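Workshop notebook, Monday, 4 pm

Starting a fresh page because the last one has dye on it. Still chasing the washed-out lime for the Brenance order, and I think I finally have a handle on why the samples keep drifting. It's the water! Or mostly the water. I ran the same recipe twice this morning, once straight from the tap and once with the softened stuff from the blue drum, and the tap one came out duller, with that slightly khaki cast Leonardo keeps complaining about. Same cotton, same weight of yellow, same tiny pinch of turquoise.

For whoever picks this up next, the bath was 300 grams of dry fabric, salt in two additions, soda ash after the second one. I held it for 6 hours with a stir whenever I walked past (so, not very scientific). Rinsed cold until it ran clear, then hot, then the Fumov detergent. I used less of that than the bottle says and it still foamed like crazy.

The turquoise is the fussy part. It's slow to take and it likes things warmer than the yellow does, so if the bath cools off early you get plain lemon and wonder what you did wrong. Last winter I blamed the Weteck powder for that and I owe it an apology. I've moved the tub off the concrete and onto a pallet with an old blanket around it, and the temperature held much better.
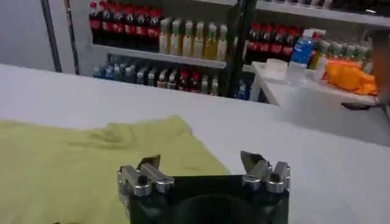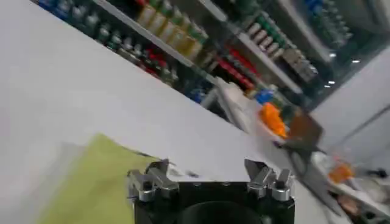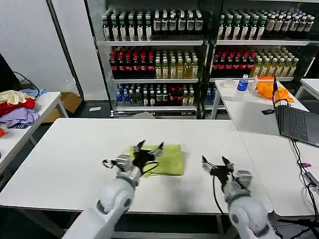

Yellow-green cloth on the white table, all three.

Leonardo Greco came by after lunch and we argued about whether lime should lean yellow or lean green. He wants green. I think green goes minty under shop lights and the customer will send it back. We agreed to do 4 swatches, stepping the turquoise up a little each time, and let Brenance choose. He also wants them cut bigger than I usually cut them, which is fair, a tiny square tells you nothing once it's next to a whole shirt.

Other stuff while I remember:

The small scale is drifting again. Swap the battery before weighing any turquoise, please, an error there wrecks the whole batch.

We're down to 2 bags of soda ash. I put it on the Yeo order along with gloves (mediums this time, the larges are hopeless for fine work).

Light test: half of each swatch goes under card in the south window, the other half stays bare. I wrote the recipe on the back in laundry marker because the pencil rubbed off last time and I had to guess, and I guessed wrong.

Tomorrow I want to try the same bath with the linen blend. My hunch is it'll take the yellow faster and come out streaky unless it gets a really good scour first, so the scour goes on as soon as I get in. Softened water only from now on. Drum needs refilling tonight.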